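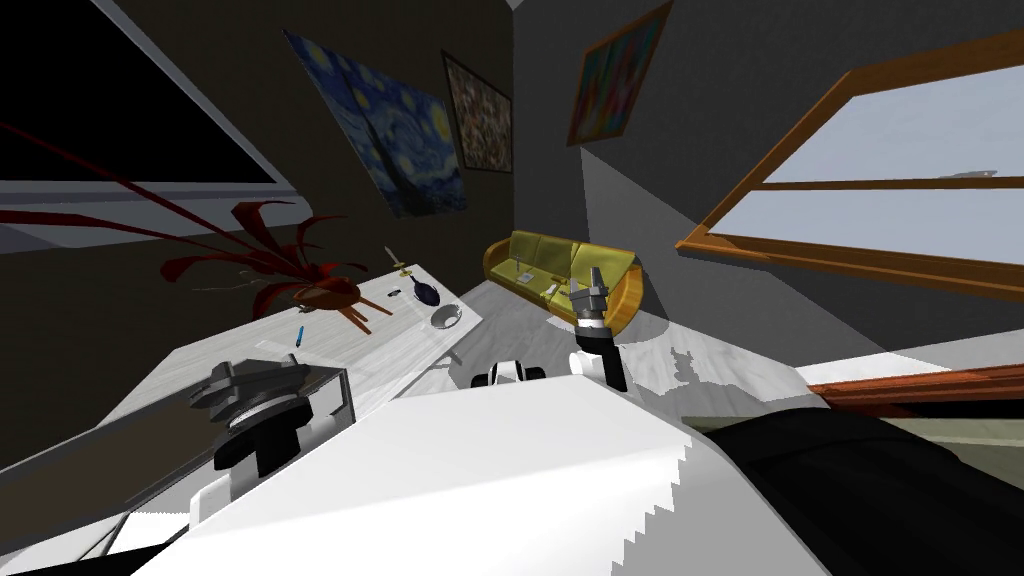
Nebenkosten: Hausmeisterpauschale trotz Treppenhaus in Eigenregie?

moosgummi77
Mahlzeit zusammen. Gestern kam die Abrechnung, Nachzahlung fast 40 Euro, davon geht die Welt nicht unter. Aber da steht ein Posten "Objektpflege Jaltine", fürs ganze Haus 2.523 Euro. Wir sind 8 Parteien und putzen das Treppenhaus nach Plan selbst. Den Plan hat die Verwaltung persönlich aufgehängt, laminiert. Was pflegt Jaltine da?

Kellerassel
Glühbirnen. Sehr gründlich.

z.sariguel
Belegeinsicht verlangen, schriftlich, mit Frist. Vorher ist alles Kaffeesatz. In "Objektpflege" kann Winterdienst stecken, Gartenpflege, Mülltonnen rausstellen, das wäre umlagefähig. Reparaturen und Verwaltung sind es nicht, und genau die verstecken sich gern in solchen Pauschalen.
Gruß, Zübeyde Sarıgül

Bohrhammer_Udo
Sehe ich anders. Wegen so einem Betrag das Verhältnis zum Vermieter ruinieren? Zahlen und gut. Ich wohne seit Jahren friedlich.

Kellerassel
@Udo: Du hast hier im Januar zwei Seiten über eine Mülltonnengebühr geschrieben.

Bohrhammer_Udo
Das war eine Grundsatzfrage.

moosgummi77
Garten haben wir keinen, außer man zählt den Löwenzahn neben den Fahrradständern. Winterdienst macht laut Mietvertrag die Firma Bilgin, steht auch extra in der Abrechnung.

z.sariguel
Dann erst recht. Lass dir den Vertrag mit Jaltine zeigen und die Rechnungen dazu. Zahlen kannst du unter Vorbehalt, dann ist Udo auch beruhigt.

tante_frieda
Bei uns hieß der Posten "Objektbetreuung". Nach der Einsicht waren 2 Rechnungen für ein neues Türschloss drin. Wurde kommentarlos rausgenommen. Die Verwaltung grüßt seitdem knapper, damit lebe ich.

Bohrhammer_Udo
Sag ich doch, Verhältnis ruiniert.

moosgummi77
Kurzes Update: Termin zur Einsicht ist Mittwoch um 7:30 Uhr, andere Zeiten seien "leider nicht darstellbar". Ich bringe Kaffee mit. Für mich.

Kellerassel
Achte auf die Glühbirnen.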